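4.2 Equipment failure and the reported turnout gap

The claim that electronic voter checks lowered turnout in Dondgate rests almost entirely on one comparison. Wards where the checking devices failed on the morning of the vote recorded fewer ballots than wards where they worked. The party that lost the seat has repeated this comparison in its petition, and the local press has treated it as settled. We do not think it is settled, and we are not sure the data can settle it.

Our first difficulty is with the word "failed". The 152 incident forms lodged by presiding officers use it for very different things. On some forms a device would not switch on. On others it read a card but rejected the fingerprint, and the officer then let the person vote by hand after filling in a paper slip. A voter in the second case lost a few minutes. A voter in the first may have gone home. The petition puts both under one heading, and so does the commission's own summary, which appears to have been written in a hurry and gives no rule for deciding what went where.

The second difficulty is timing. Most forms give the hour at which the officer wrote the report, which may be long after the trouble began. Where a form says 11.20 a.m. we cannot tell whether voters had been waiting since the doors opened or for five minutes. Earlier work on Brutow treated the reporting hour as the starting hour and built a measure of "lost voting time" on it. We tried the same measure and found that it gave sensible-looking results for some wards and absurd ones for others, including a ward that seemed to have lost more time than the polls were open. We have dropped it.

Figure 3. 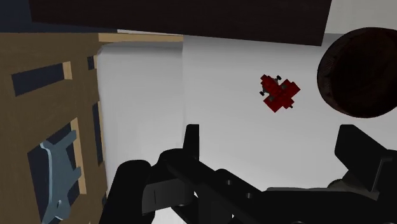
4.3 Were the wards alike to begin with?

A fair comparison needs wards that would have voted at similar rates had the devices worked. There is little reason to believe this. Devices were sent out from two stores, and the wards served by the Utitz store were further from a main road, had older registers and had seen turnout fall at both of the previous elections. They also had most of the failures. A reader who knew nothing about the devices would still have expected fewer votes there.

Supporters of the petition reply that the gap remains when past turnout is taken into account. It does, but it shrinks by more than half, and what is left depends heavily on which earlier election is used. If the by-election is chosen, a small gap survives. If the general election is chosen, there is hardly anything to explain. The petition uses the by-election and does not say why. We can think of good reasons for the choice and bad ones, and the document offers neither.

We also asked whether voters in the affected wards knew of the failures at all. Interviews gathered after the count suggest that many did, though memory is a poor guide here. The story had been on the radio for a week before our interviewers arrived, and several people described queues at polling units where they were not registered. We give these accounts little weight. The same caution should apply to interviews that favour the commission, which were gathered by its own staff and published without the questions.

4.4 What was said at the time

Statements made on polling day are less affected by later argument, and for that reason we read them closely. They are still statements by people with something to gain. The agents of both main parties spoke to reporters before midday, and each described the units that suited them. The notice reprinted below was issued by the election office and is the only official account we found that was written before the result was known.
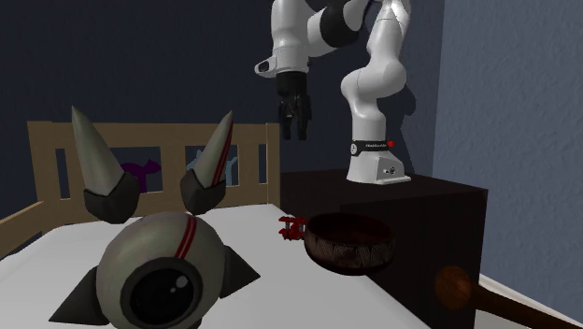

KUN, April. The district election office wishes to inform voters that some checking devices were slow to start this morning. Officers have been told to use the paper register where a device cannot be made to work. Anyone in the queue at closing time will be allowed to vote.

The notice is short, and its last sentence matters most. If officers kept to it, a late start need not have cost anyone a vote, provided they were able to wait. Whether officers did keep to it is another matter. Closing times are missing from many of the result sheets, and where they are given they are nearly all the official hour exactly, which is hard to believe of any polling day. We take the notice as evidence of what the office meant to happen, and of very little else.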